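Stain or knot in a pale wooden board?

Zoltán Virág
Posted 5 June 2021

I bought a plain board from Koveck to make a worktop for the hall cupboard. Pale wood, maple I think, although the receipt only says "board". It has a small dark mark near the middle of the lower part and I've given it 10 minutes with a damp cloth and some unkind words. My wife says it's a knot. I say it's coffee. Do I sand it? 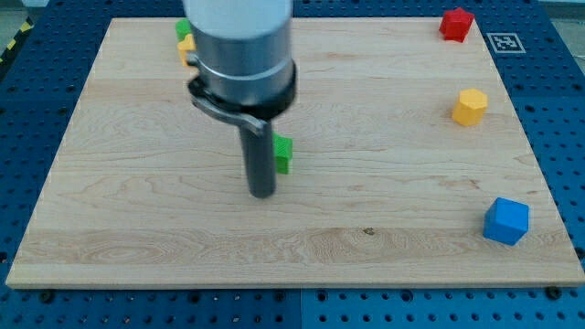
The board on the blue bench, dark spot towards the near edge.

Ieva Jaunzems
Your wife wins. Look at the swirls in the grain, a tree did that. You can sand a knot for as long as you like and all you'll get is a dip with a knot in it. Give the whole board a light going over along the grain, wipe the dust off and oil it. Try the oil on the underside first, as it will darken everything a bit, your spot included. If it still annoys you, turn the board over or stand a plant on it.

Skorkeo
had one like this, used bleach. don't use bleach

Zoltán Virág
Thanks both. She has been told, and is being almost gracious. Oil it is.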